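Trostano Imelance 2 Portable Rebounder: Review

16 Jan 2025
Helmut Harms

The Imelance 2 is a folding rebounder for lacrosse, sold for backyard and team use. It replaces the first Imelance, which had a welded base and would not fit in most cars. The new one breaks down into a bag. I bought the test unit at full price and used it for six weeks with one field stick and one goalie stick.

Assembly

The base, two uprights and top bar join with spring pins. The net attaches with bungee loops, and the loops must be hooked from the corners inward or the last few will not reach. The printed instructions show the opposite order. First setup took the better part of an evening. After that it went faster, though the lower left pin on my unit still needs a tap with a mallet.

Rebound

Net tension is set by moving the top bar between 2 positions. In the upper position the ball comes back flat and quick, good for wall-ball style reps at short range. In the lower position the return is slower and has more arc, which suits ground ball work and younger players. There is no setting between them, and I would have used one.

Returns are true across the middle of the net. Near the uprights the ball kicks to the side, and low shots in the bottom corners die. The Plutton frame I owned before this had the same fault in the corners but was more even along the sides.
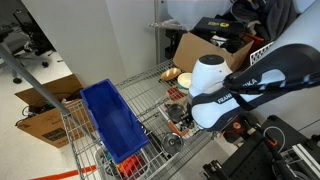 Does it stay put on turf?
With the sandbags filled, it moved a few inches over a full session of overhand shots from ten yards. Empty, it walks backward after a handful of throws. The ground stakes are for grass only.

Durability

I kept a tally in a notebook and stopped at over 4,000 throws. The net has one frayed knot near the center and no broken strands. Two bungee loops have lost stretch and were moved to the top bar, where the load is lower. Powder coat has worn off at both hinge points, and light rust showed there after a wet week in December. Touch-up paint took care of it.

The bag is the weak part. The zipper runs along one side only, so the base has to go in at an angle, and the stitching at the handle began to pull in the third week. I now carry the frame with two straps and use the bag for the net.

Parts

Replacement nets and loops are sold through Hosseinzadeh, the only dealer I found with both in stock. Pins are sold only as a full set.

Verdict

A good rebounder for one or two players working at short range. Teams that leave a frame out all season should look for a heavier fixed model. Anyone coming from the first Imelance should note that the old net does not fit the new frame.

Rating: 6 out of 10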